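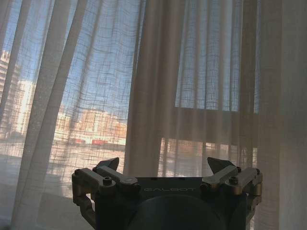

When does the Paver Street library start its summer evening hours?
The library stays open until 9 p.m. every Monday through the end of July, and the regular closing time of 6 p.m. holds for the rest of the week.

It has been a good long while since anyone could wander into the Paver Street branch after supper, and plenty of us who grew up doing just that were delighted to hear the late Mondays are coming back. The branch dropped its evening hours when the roof work began, and what was supposed to be one season stretched out into 2 years, as these things do.

Bình Tiêu, the branch manager, told the Zisau Courier that the request came up again and again on the paper survey left at the front desk over the winter. The library got 994 of those forms back, a good many with extra pages stapled on, and evening hours came in well ahead of the other wishes (more large-print mysteries was second, and a better copier was third).

"People were so kind in how they wrote it," Tiêu said. "They'd tell us what time they get off work, what bus they take, what their kids are reading. I read every one of them at my kitchen table."

The reading room upstairs will be open along with the main floor, and it seats 95 now that the long tables are back from being refinished. The Arancibia Room, off the lobby, can be booked for small groups at no charge, though you do need a library card and you do need to stack the chairs when you leave. Bakery owners from Fularari, across the street, have offered to keep their counter open late on the same evenings, so there will be coffee and those almond rolls for anyone walking home.

Parking is free in the lot behind the building after 5 p.m. The number 122 bus stops at the corner, and the last one heading downtown leaves at 9:20.

The children's room will close at 7:30 so the staff can tidy up. Books can go in the outside drop at any hour, same as ever.

Comments

marge_k: Oh, this made my week! I met my husband in that reading room, back when it had the green lamps.

Dell R.: Any chance of Thursdays too? I work Mondays.

northsider: The 9:20 bus is often early, so give yourself a few minutes.

We use cookies to remember your settings. Accept | Manage choices

Contact the newsroom | © Zisau Courier | Back to top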